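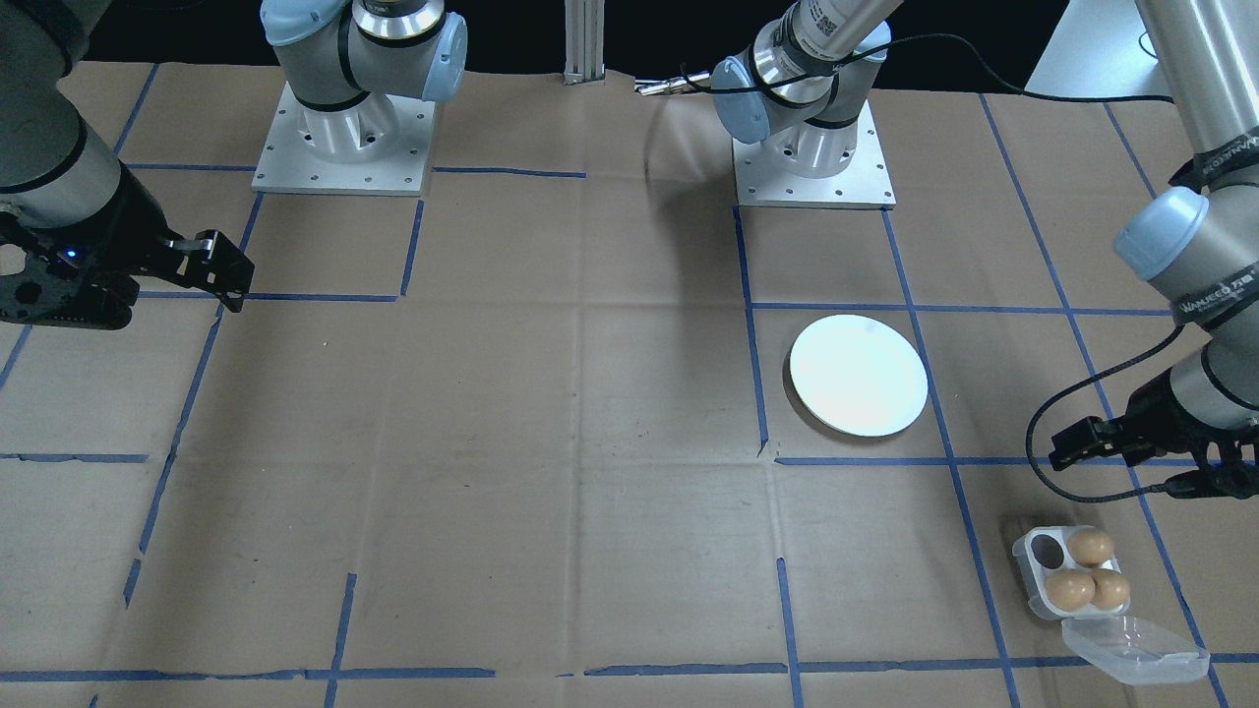 The Third Line on the Quote

Fereshteh Mahmoudi had read the Trulport quote twice on the bus and once more standing up, and she still didn't like page two. Two arms, fine. Two grippers, fine. Then a line for "site preparation" that cost more than her first car.

"What is it?" she asked.

"Paper," said Drita Tomić. "And tape. And somebody's time."

"How much time?"

"They put 30 hours."

Fereshteh looked at the table. Brown paper, creased from wherever it had been folded, blue tape running across it in lines a child could have laid. A plate, and a carton with three eggs in it. She had approved budgets for Irnusby for 20 years and had never been asked to buy a grid.

"And the eggs?"

"Groceries," said Drita. "I paid for those."

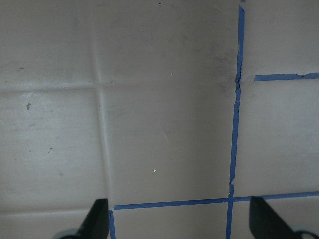 What the Money Was For

Drita pulled up the gripper's own view on the laptop, thinking it would help. It didn't. Fereshteh saw two black fingers, wide open over nothing, and a wrinkle in the tape.

"So this is what it sees."

"From the wrist, yes."

"And Szabo wants another 324 a month to store that."

"To store all of it. Every run."

"Who looks at it afterward?"

Drita said the software did, mostly. Fereshteh wrote "mostly" in the margin and underlined it. In January the word had been "automatically" - she had kept the email. She asked for the same view again, a different moment, and Drita found one. 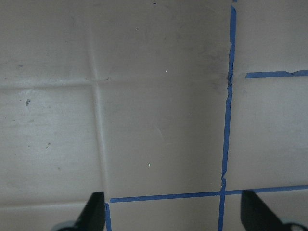

Wrist view, fingers open, tape still crooked.

"They're the same picture," Fereshteh said.

"Nearly."

"Then I'd like to pay for one of them."

Drita laughed, then saw she was meant to answer. She talked for a while about spare fingers, the service plan, and what would happen if one arm went down and they had only leased the other. It was a decent speech. Fereshteh had heard it before, about a bread slicer. She crossed out site preparation, wrote "tape, our own" beside it, and left the arms alone for now. The service plan got a question mark. So did the second pendant.
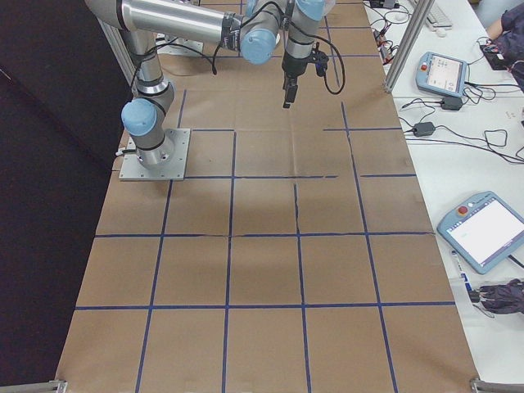

Mimoza Janevski thought they should keep the second pendant. Her voice came over the speaker phone, flat and a little too loud. "You'll want one each. Two people sharing one is how you lose an afternoon."

"Is that in the manual?" Fereshteh asked.

"No. It's in my afternoons."

Fereshteh turned the pen over. She asked what a pendant cost by itself, and Mimoza didn't know, and Drita didn't know either. The quote had folded it into a bundle.

"Then have them unfold it," Fereshteh said, and put the cap back on her pen. She would sign when she could see the number.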